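Search this blog
Search

The great snack drawer reckoning

2024-04-09

I have been putting off the kitchen for weeks. Not the whole kitchen, the benches get wiped and the dishes get done, I'm not a monster. I mean the bits that don't show. The drawer beside the stove. The space behind the bread. The top of the fridge, which in our place is where things go when neither of us wants to make a decision about them.

What got me moving was ants. A tidy little line of them, up the side of the pantry and straight into an old muesli bar that had slid down behind the rice. So on went the old trackies, on went the radio, and I pulled the lot out onto the floor.

The drawer

We call it the snack drawer but it hasn't held a proper snack in ages. It holds the remains of snacks. Half a packet of rice crackers with a peg on it. A bag of something called Flondbridge Sea Salt Twists that I bought on a road trip last June and apparently couldn't let go of (stale, and I did try one, and I regret it). Soy sauce fish from every sushi roll I've eaten since we moved in. And wrappers! So many empty wrappers, folded up very small and pushed to the back, as if folding them made them not rubbish.

I'd like to blame my housemate for those but I know my own folding when I see it.

Some of the packets were from the box Tsutomu Sekiguchi sent over when we moved into the flat. Tsutomu and I shared a house at uni and he has excellent taste in anything crunchy, and that box lasted us 2 whole weekends, which I thought showed tremendous restraint. I kept a few of the packets because the printing on them was so lovely. There was a vague plan about a collage. There is always a vague plan about a collage, isn't there? I also have a shoebox of ticket stubs and a biscuit tin of ribbon, and they're all waiting for the same rainy afternoon.

I gave the packets one last look, kept a single one with a little fishing boat on it and stuck it on the fridge. The rest had to go.

The pantry shelves

Once the drawer was empty I got carried away, as you do, and started on the shelves above it. Top shelf first, standing on the step stool, handing things down to no one and then having to climb down with them myself.

I found 17 herb and spice jars, and that's after I'd combined the doubles. We had three cumins on the go. I have no explanation, I don't even cook with cumin that much. There was a jar of Huamán chilli paste with a crust round the lid that I had to run under the hot tap before it would budge, and underneath it was perfectly good, so that's dinner sorted. There was a 400 gram tin of chickpeas with no label at all, which I only know is chickpeas because I opened it.

The shelves themselves got a wipe with warm water and a splash of vinegar, then a dry with an old tea towel. I laid down some of that grippy liner while I was at it, the roll from Drirnevmont, the homewares shop near the station. It's meant for toolboxes, I think, but it cuts nicely with kitchen scissors and the jars don't skate about when you shut the door any more.

Everything went back in by how often we reach for it, so tea and oats at the front, baking things up high, and the flour in its own big tub where the ants can't get ideas.

Sorting the rubbish

By mid-arvo I had a floor full of stuff and a cup of tea going cold on the windowsill. I made piles. Paper and cardboard in one, jars and tins in another, and all the crinkly packets in a third, with the bin parked on the tiles so I could chuck as I went.

The crinkly ones are the annoying ones. Shiny plastic packets can't go in our recycling, and I never remember that until I've already flattened them and felt virtuous. Crumbs get everywhere too, right down into the corners, and if you scrunch one up it slowly unscrunches itself and pops back out at you. I've started tying the little ones into a knot, which works for the long skinny packets and not at all for the square ones. 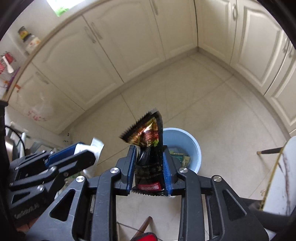
What's changed since

Well, the drawer now has actual snacks in it, in a shallow tray, with enough space to see the bottom. I've put a small Hevmont tub next to it for pegs and rubber bands, so there's no excuse for a half-open packet. The ants had one more go the next morning, found nothing, and wandered off towards the back step.

The top of the fridge I haven't touched. It has a fondue set up there, and a lamp with no plug, and a bag I'm fairly sure is full of other bags. I'm going to need a bigger pot of tea and possibly a second person for that one.

If anyone has a good use for a heap of soy sauce fish, leave me a comment. I've washed them all and lined them up along the sink to dry, and now I've grown a bit fond of them.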